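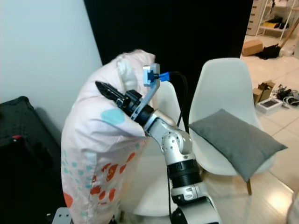 Gripper closed on the top of the pillowcase, pillow standing upright.

Teaching a robot arm to handle a pillow: how I record demos by hand and by remote

I've been meaning to write this up since January, when I posted my notes on picking up wooden blocks and three different people wrote in to ask about soft stuff. Blocks are easy. You close the fingers, the block stays the same shape, you put it down somewhere else. A pillow is a whole other animal! It sags, it rolls over, the case slides around on the filling, and whatever pose you recorded last time is a little bit wrong this time.

So this page covers how I record demonstrations for one pillow task: grab the top, lift, carry it over, set it down, let go. I use a single arm with a two-finger gripper and a camera on the wrist, plus a second camera looking at the whole work area. If your setup is close to that you should be able to follow along without changing much.

What you need

An arm you can put into a free-drive mode (the motors hold up the weight of the arm and you push it around by hand). A gripper with adjustable force. One wrist camera and one fixed camera. Some way of driving the arm from a distance. I use Clorneck, the small leader arm I built last winter, and a recording program called Punska that a friend and I have been hacking on. You can use whatever recorder you like as long as it saves joint angles, gripper opening and both camera streams with the same clock. That last bit matters more than anything else on the list.

And a pillow, with a case on it. Get a patterned case if you can. I started with a plain white one and my wrist camera saw a big bright nothing every time it got close. With spots and blotches on the fabric there's something to track, and when you go back through the recordings you can tell which way round the thing was facing.

Step 1: Sort out your cables first

Please don't skip this one. Put the arm in free-drive and push the wrist through every position you expect to use, and then a few silly ones. Watch the camera cable the whole way. You want enough slack for a full wrist turn, but not such a big loop that it can hook on the pillow or on the arm's own joints. Mine leaves the camera from the side, makes a loop, and then runs down next to the arm. The first version of that loop was too short and I pulled the plug halfway through a really nice take. I was not a cheerful person that evening.

Step 2: Pick your start pose and save it

Every recording should begin from the same arm pose. Move the arm somewhere up and clear of the pillow, with the wrist camera able to see most of it, and save that as home. In Punska it's the H key. Change the pillow's position between takes as much as you like, but leave home alone.

Step 3: Do a few takes by hand

I always begin with hand guiding, even though I throw most of these takes away later. You learn a lot about the task with your hands on the arm. Stand to the side, one hand on the forearm and one just behind the gripper, and walk it through slowly:

Bring the open fingers down over the top of the pillow.
Stop when there's fabric and a bit of filling between them.
Close.
Wait one full second.
Lift straight up, then carry.
Lower until the bottom of the pillow has settled, then open.

That one-second wait feels ridiculous while you're doing it. Do it anyway. The fingers need to finish closing, and the case bunches up and shifts as they do. If you start lifting too soon, the model you train later will learn to lift too soon as well, and it'll be even sloppier about it than you were.

The big problem with hand guiding is that your arms and sleeves end up in the pictures. The wrist camera mostly misses them, but the fixed camera gets a lovely view of my elbow. I use the hand-guided takes to find good heights and good grip spots, and then I move over to remote.

Step 4: Switch to remote control

Put your leader arm where you can see the real one directly. I tried working from the camera views only and my success rate fell off a cliff, mostly because I couldn't judge how deep the fingers were in the fabric. Sit behind the arm or a little to one side, about where you'd stand if you were doing the job yourself.

Before you connect the two, match the poses! Clorneck won't engage until each joint is close to the real arm's joint, and I'd suggest building the same check into yours. Keep the stop button under your free hand, keep everybody else out of reach of the arm, and set a speed limit you feel a bit bored by. You can raise it later.

Your first dozen takes will be ugly. You'll come in crooked, or grab only the case and watch the pillow slump down inside it. Don't delete those right away. Mark them as failed and keep them in their own folder, they're handy later on when you want to test whether your model can tell a good grip from a bad one.

Step 5: Get the grip right

There are two ways to grab a pillow from the top and I've gone back and forth. One is to take just the fabric, like picking up a kitten by the scruff. The other is to go deeper and pinch some of the filling too. Fabric only looks neat and needs very little force, but the case slides and the pillow swings like a bell. Going deeper is steadier.

What I do now is press the jaws in near the crest, a little above where the fabric folds naturally, and close at a medium force. If there's a loose flap at the top, don't fuss over it. I used to smooth the case out before each take and ended up with a model that only worked on smooth pillows. Wrinkles are part of the job – leave them in.

Step 6: Mix things up between takes

Turn the pillow. Flip it. Give it a punch. Move it a hand's width to one side. Lean it more, lean it less. I also change the lights now and then, particularly if there's a shiny tabletop nearby, as the glare moves around and a model can get oddly attached to it.

I leave the room itself alone, by the way. Chairs, boxes, whatever else is in the background, all of it stays through a batch, and I might shift things before the next one.

Step 7: Record in small batches

I aim for 200 good takes before I train anything at all, and 500 before I start complaining about the results. I never do them in one go. After a while you get lazy and every take starts to look the same, with the same little wiggle at the end. Twenty or so, then tea.

Hauwa Akinola, who wrote most of the playback side of Punska, got me into the habit of replaying the first take of each batch on the real arm before recording the rest. Put the pillow back where it was, hit replay, keep your hand on the stop. If the arm does something visibly different from what you did, your clocks are off or a camera is dropping frames, and you've lost one take and not twenty.

Step 8: Trim and label

Cut the dead time at the start and end of each take. Leave the pause after closing the fingers. I label each one with three things: good or failed, fabric grip or deep grip, and where the pillow ended up. More labels sounded useful when I started and I never once looked at them.

A couple of common problems

Gripper opens slightly during the lift: check whether your leader's trigger is springy. Mine was, and my finger relaxed without me noticing. I added a latch.

Arm shakes when the pillow swings: slow down the first part of the carry. Turning up the smoothing hides it on the leader but adds lag, and lag makes you overcorrect.

Take 1716 in my own log is still the best one I've got, a deep grip on a very lumpy pillow, and I'm using it to tune the carry speed at the moment. Next page will be on the training settings, once I've got the second arm bolted down.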